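Print this page | E-mail this page
Reading time: 2 minutes

CHAPTER 4
Who Gets to Say No? Votes, Vetoes and the Town Council

In February, the council of Hevinthorpe met to vote on one question: should the old market hall be sold? The public seats were full well before the start, and people stood along the back wall - for a budget meeting!

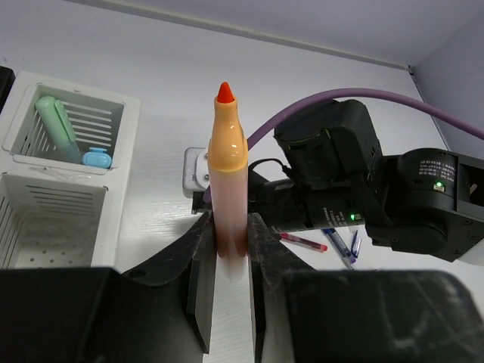
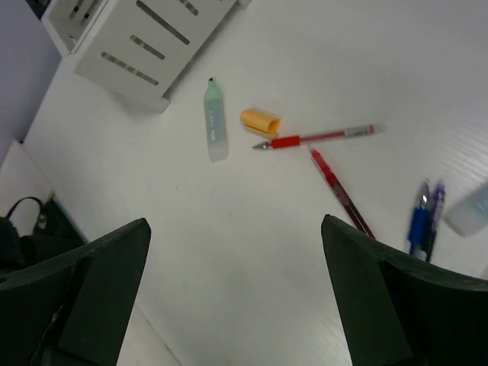 The mayor, Leandro Zabala, wanted the sale. He had a majority on paper, and he had spent weeks counting on it. Then Eylül Şimşekoğlu, a first-term member from his own party, stood up and read out a petition signed by 1100 residents. By the end of the night the sale had failed by a single vote.

I love this story, and I have taught it for years, because almost everything in this chapter is packed into that one evening. Why can a member vote against her own party? What does a petition do in law, and what does it do to the mood of a room? Could Zabala simply bring the same plan back the next week? (He tried. We'll get to that in Section 4.3.)

We begin with the council's charter, first written in 1718 and still in force in parts. It lets any 50 residents put an item on the agenda, a rule that had gone unused for so long that the clerk, Kadir Soylu, had to look it up. From there we move on to party discipline, the mayor's veto and the ways a council can overrule it.

Before you read on, find out how your own town or county council makes decisions. Go to a meeting if you can - they are usually open, and often much livelier than you'd expect. Write down one vote that surprised you and keep it handy, as you'll need it for the work at the end of Section 4.2.

Contact | Copyright Plosberg | Back to top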